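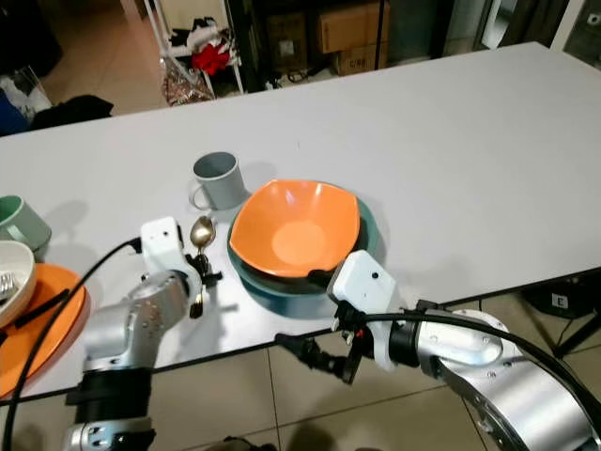
The Spoon Problem

Two arms, one table, and a planner called Ruler that keeps changing its mind

Kai-wen Fu has a favorite line in the log, and he scrolls back to find it for me. It says "plan dropped, 149 ms." Somewhere in there, Ruler looked at what it was about to do with a spoon, decided the idea was bad, threw it out and had a new one ready before I would have noticed the first was gone.

I love this stuff. I came to Surkik expecting to write about hands, and I spent most of my visit staring at a scheduler.

Ruler is the layer that sits between what the cameras report and what the arms do. Older planners tend to work out the whole job up front: reach, grasp, lift, move, let go. Ruler keeps a pile of short, half-finished plans and scores them against each other the whole time the arms are moving. Each one covers a little slice of the future, and most get thrown away. Fu's team caps the pile at 328 because anything bigger made the arms hesitate, and a hesitating arm is painful to watch.

Clearing up dishes is a wonderful test for it. Bowls sit inside other bowls, shiny metal fools depth estimates, and a spoon lying flat gives a gripper very little to get hold of. Even a simple question like "which edge is the rim?" can have two good answers when a bowl is resting at a tilt on a plate.
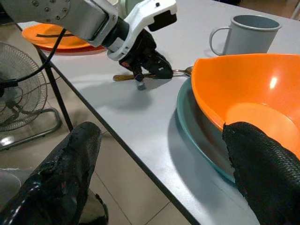 Who gets the bowl?

With two arms you also need manners. The first version of Ruler gave each arm its own planner and a rule about staying apart. It was safe, and it was hopeless: both arms would back off politely, wait, come forward together and back off again. Fu calls that era "the doorway."

Now there is one planner for both. An arm asks for a patch of space and holds it for a moment, then has to ask again. If one gripper is pinching the rim of a bowl, the other can still be let in close on the far side,

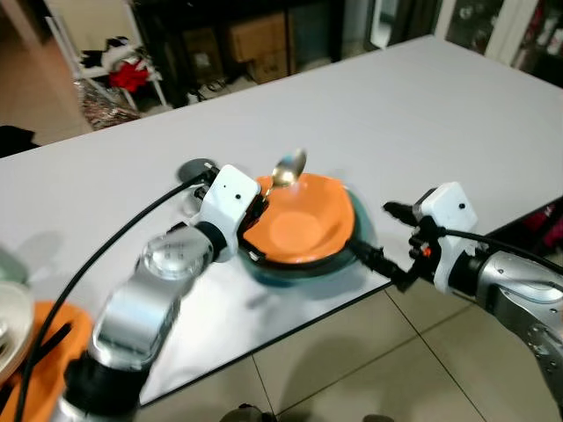 provided both of them agree on where the bowl is. That agreement is the hard part, and it belongs to Bukola Onuoha. She wrote Ibrahim, the perception service that feeds Ruler, and she talks about it at tremendous speed (I have pages of notes that are mostly arrows). Ibrahim never hands over a single answer. It sends a guess and a measure of how much it trusts the guess, and Ruler is allowed to be cautious where the trust is thin. 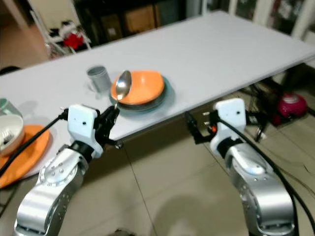

Onuoha's big push since December has been on overlap, meaning what to do when one thing gets in front of another and the outline turns to mush. Her new code asks the arm first. The joints already know where the gripper is, so whatever it holds can be placed from that side too. Take a spoon held upright by its handle, its oval head crossing the near rim of the orange bowl in the head camera's view: silver on orange, easy for us, and a mess if you only have the outline. Knowing where the fingers are pulls the two apart.

She replays 100 recorded runs through every change in Ziroline, the team's debugging tool, which draws the dropped plans as thin gray lines. Watching it is mesmerizing. The lines bunch up wherever Ruler is unsure, and Onuoha goes straight for the bunches. She had three more marked for that afternoon, all of them spoons.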